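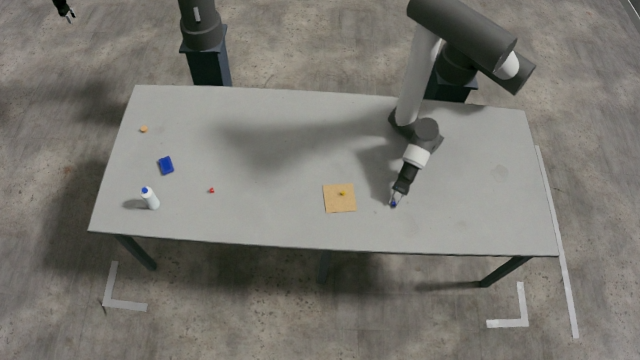 # Sichtestrich

**Sichtestrich** ist ein Estrich, der ohne zusätzlichen Bodenbelag genutzt wird und dessen Oberfläche sichtbar bleibt. Er wird in Wohnungen, Verkaufsräumen, Werkstätten und Ausstellungsräumen eingebaut. Vom geschliffenen Betonboden unterscheidet er sich dadurch, dass er als eigene Schicht auf eine tragende Decke oder auf eine Dämmung aufgebracht wird.

## Erscheinungsbild

Typisch ist eine graue, wolkige Färbung. Sie entsteht durch Unterschiede in der Verdichtung, beim Glätten und beim Austrocknen und lässt sich nur begrenzt steuern. Unter seitlichem Licht treten Glättspuren deutlicher hervor. Durch Pigmente kann der Farbton verändert werden; gebräuchlich sind Anthrazit, Sandtöne und Weiß. Da jede Fläche anders ausfällt, werden vor der Ausführung meist Musterflächen angelegt.

## Bindemittel

Verwendet werden vor allem Zement- und Calciumsulfatestriche. Zementestrich ist feuchtebeständig, schwindet aber stärker und benötigt Fugen. Calciumsulfatestrich kann in größeren Feldern fugenlos verlegt werden, eignet sich jedoch nicht für dauerhaft nasse Bereiche.

## Einbau und Oberfläche

Nach dem Einbringen wird der Estrich abgezogen und geglättet. Randdämmstreifen trennen ihn von Wänden und Stützen. Wird geschliffen, tritt je nach Abtrag die Gesteinskörnung hervor. Den Abschluss bildet eine Imprägnierung, eine Versiegelung oder eine Behandlung mit Öl oder Wachs.

## Pflege

Gereinigt wird mit Wasser und einem neutralen Reiniger. Säuren wie Essig greifen zementgebundene Oberflächen an. Gewachste Böden müssen regelmäßig nachbehandelt werden. Feine Haarrisse gelten in der Regel als materialtypisch.

## Beispiel

Die Ausstellungshalle Vorngate in Winberg erhielt beim Umbau durch den Architekten Santino Ojeda einen 9 cm dicken Zementestrich mit geölter Oberfläche.

## Siehe auch

- Terrazzo
- Gussasphalt
- Industrieboden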